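Encyclopedia > Music > Radio and broadcasting > Late-night programmes

The Wotholm Hour

The Wotholm Hour was a late-night folk and experimental music programme on Curnano, a small community radio station. I've looked after this entry for a while now, so forgive me if I get carried away – I was a listener long before I wrote a word of it. It ran for 191 editions and was presented from first to last by Erzsébet Medve, who also picked every record.

Medve had played fiddle in a dance band called Nyitrai before she ever sat behind a microphone, and you could hear it in the way she talked about tunes. She'd stop halfway through an introduction to hum the second part, then put on something completely different! The programme went out at 11 pm and was meant to last an hour, though it often ran over by as much as the next presenter would put up with.
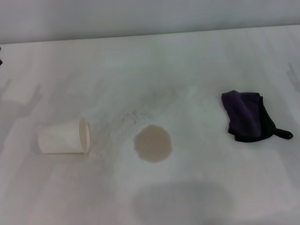

Her playlists were a glorious muddle. A typical edition might open with unaccompanied singing, move on to tape loops and finish with a brass band. She didn't care for jingles and only ever used one, a few bars of zither that she'd recorded in her kitchen (it wobbles a bit at the end, and I'm very fond of it).

Sessions

Bands came in to play live from the second year onwards, and 17 of these sessions were kept. The best known is the Flandley session, recorded one October, when the quartet played a single slow piece for most of the programme. I still think it's the loveliest thing the station put out, but plenty of listeners wrote in to complain, and Medve read their letters on air the following week with obvious delight.
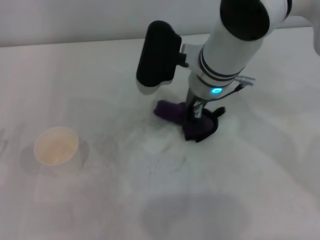
Archive and later releases

Most of the early editions were taped over, as was normal at Curnano. What's left is mainly from listeners' own cassettes, mine included, and the sound varies a lot. A double LP of session recordings, simply called Wotholm, was pressed in an edition of 568 copies. It sold out and hasn't been reissued. Medve's handwritten running orders also survive, with her crossings-out, and are kept with the station's papers.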